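Fovomwood pick-and-place collection
Pre-session checklist, home rooms, with comments
Reviewed every Tuesday, or when something falls on the floor

1. Both grippers powered and paired. OK
Comment: Left is left. The tape labels have been redone after last month, when 21 episodes went in mirrored and the model learned to reach for things with great confidence in the wrong direction.

2. Finger pads seated, no peel or juice in the ridges. OK
Comment: Wipe between fruits. A sticky pad gives you a beautiful success rate and a useless policy.

3. Tray on the duvet, spare produce kept off to the side on the plastic. OK
Comment: Soft surface is deliberate in this task set. Do not "help" by sliding a board under it.

4. Approach check: jaws open on either side of the fruit before closing. OK 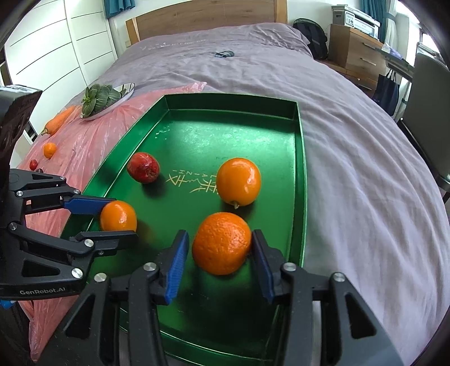

Do failed grasps get thrown out?
Keep them, mark them Detach in Wotero, and carry on to the next attempt. The only episodes to delete are the ones where tracking dropped or somebody answered the phone.

5. Cables clear of the tray and of the operator's elbow. NEEDS WORK
Comment: Same finding as last time, same elbow.

6. Storage. OK
Comment: Card must have room for 400 episodes before you start. "It'll probably fit" is how we came to own half of episode 518.

7. Layout changed between episodes. PARTLY
Comment: Moving one orange an inch and calling it a new layout is not in the spirit of the thing. Swap fruits, turn the tray, change which hand goes first. Apple and orange together is a fair pairing, near enough in shape to make the model work for it.

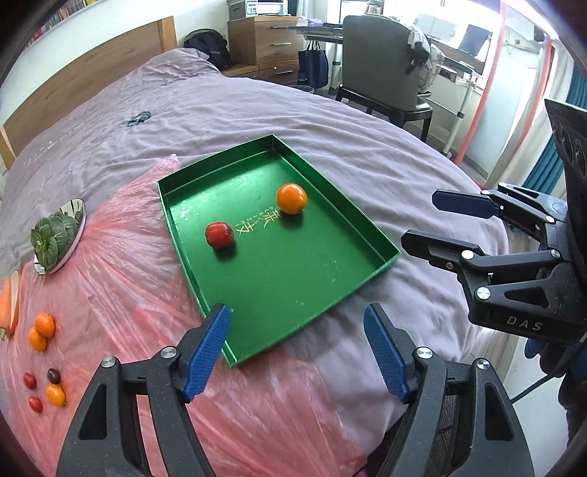
Inskip writes back that turning the tray between episodes is all very well, but the start pose has to be logged again every time, and the last batch had 2 poses for the whole afternoon. Please could the checklist say so in large letters.

Comment: LOG THE START POSE EVERY TIME YOU TURN THE TRAY. Those are the largest letters we have.

8. Produce fit for use. OK
Comment: Bruises are fine, leaks are not. Fruit is not lunch until the upload has finished.

Result: pass, with item 5 open and item 7 to be looked at again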